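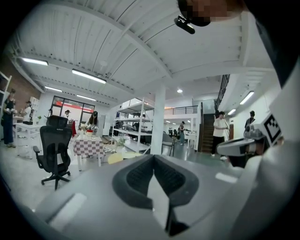 *White beams and a ribbed metal ceiling, Plirnville.*

Virnard is a soap opera recap site. We write about daytime television, the people who act in it, and the people they marry, un-marry and occasionally marry again at the same altar in a different hat.

Sebastián Daza started it as an email to his aunt, who had taken a job with afternoon shifts and wanted to know whether the twins on *Niazi* were really twins. (One was. It was complicated.) She forwarded it to her sisters, they forwarded it to their bowling league, and by September of that year he was writing to 503 strangers who all had opinions about his spelling.

We now have 3,778 recaps in the archive, searchable by show, character and cause of death. Several characters have more than one entry under that last heading.

## What we cover

Mostly *Niazi* and *Gernuneo*, every weekday episode, posted by suppertime. We also run casting news, interviews when somebody's publicist is feeling generous, and a Friday column on weddings, with a colour-coded chart of who has already been engaged to whom.

Each recap is about 2,000 words. We've been asked to make them shorter. We tried it for a week and the mail was brutal.

## On gossip

We do cover actors' private lives, a little. If a couple announces a split, we'll report the announcement. We don't guess at reasons, we don't count the days since anyone last wore a ring in a photo, and we leave their kids out of it. Your theories are welcome in the comments as long as they concern fictional people - and please label your spoilers, or Sebastián will do it for you in a tone you won't enjoy.

## Who pays for this

Readers, plus 2 ads per page. No network gives us money, and after what we wrote about the *Gernuneo* avalanche, none has offered.

## Getting in touch

Corrections go through the contact form. Tell us the show, the episode date and what we got wrong. If you only want to say that the old Marguerite was better than the new Marguerite, there's a separate thread for that, and it's very long.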